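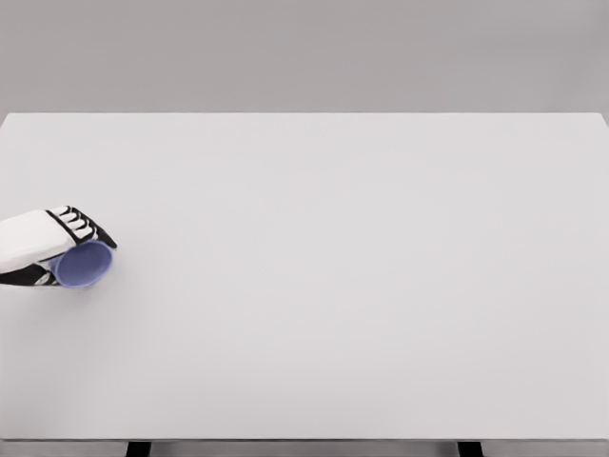
The woman who sells water filters door to door in Ustmont has an answer for everything, and I went to meet her expecting to dislike most of them. She has worked for Skemer for eight years. Before that she sold windows. We sat in the diner across from the bus depot, where she ordered iced tea, no lemon, and asked whether I drank from the tap at home. I said I did. "And what do you drink it out of?" she asked. Anything that's clean, I told her, a lavender-blue plastic cup like the one at the top of this page would do me fine. She wrote something down. I still don't know what.

Skemer's basic under-sink unit costs 900 dollars installed. The replacement cartridge is 138 dollars, and the company wants you to change it every July. I asked what was in the cartridge that made it worth that kind of money. "Carbon, mostly," she said. "Good carbon." I asked what made carbon good. She said the supplier was very careful about it, and that the supplier was a firm named Udden, and that she had never been to see them.

I should say that I came to this with a grudge. My mother bought a filter from a different company years ago, after a man dropped some liquid into a glass of her tap water and it turned the color of weak tea. Tests like that will often react to ordinary minerals, the same ones you find in plenty of bottled water. She paid for that filter in installments and it leaked into the cabinet.

"We don't do the drops," the saleswoman told me, before I had finished the story. "I did them with another outfit and I hated it. People got scared. You'd have a young mother standing there looking at this brown glass like you'd pulled it out of a ditch."

So what does she do now? She has the customer taste two glasses, one filtered and one from the tap. I asked if the customer knows which is which. "Well, yes," she said. "I pour them right there in the kitchen." I asked if she had ever tried it the other way, with the glasses mixed up. She had, once, at a sales meeting. "Half the room picked the tap. The manager said the tap had been running cold and that threw it off."

To her credit, she told me that without being pushed. She also told me that Ustmont's water meets the legal limits and that she says so if anyone asks. Does anyone ask? "Not a lot," she said. "They figure if I'm at the door there must be something wrong with it."

That seems to me to be the whole business, and I put it to her more or less in those words. She took some time over her tea. "You buy things for taste," she said. "You buy nicer coffee. Why is water different?" It's a fair question, and I'd find it easier to accept if the leaflet she gave me talked about taste. It has one line on taste. The rest is about your family's health and the age of the pipes under your street, with no street named and no pipe measured.

There is a second leaflet for the bigger model, the Nedeljković, which treats the whole house. I asked who would want filtered water in the toilet. She laughed and said she'd sold two, both to people with very nice bathrooms.

Some 50 doors a day is her usual count, and on a good day three of them open far enough for her to set down her case. She is paid on commission only. Her own kitchen has a Skemer unit, bought at the staff discount. When I asked if she had changed the cartridge this summer, she looked out at the depot - a bus was pulling in - and said she'd been meaning to get to it.

"It still tastes fine," she said.

I had a glass of water with my lunch. The waitress got it from the tap behind the counter, and I drank all of it. The saleswoman left me her card and offered ten percent off the installation if I called before the end of the month. I haven't called.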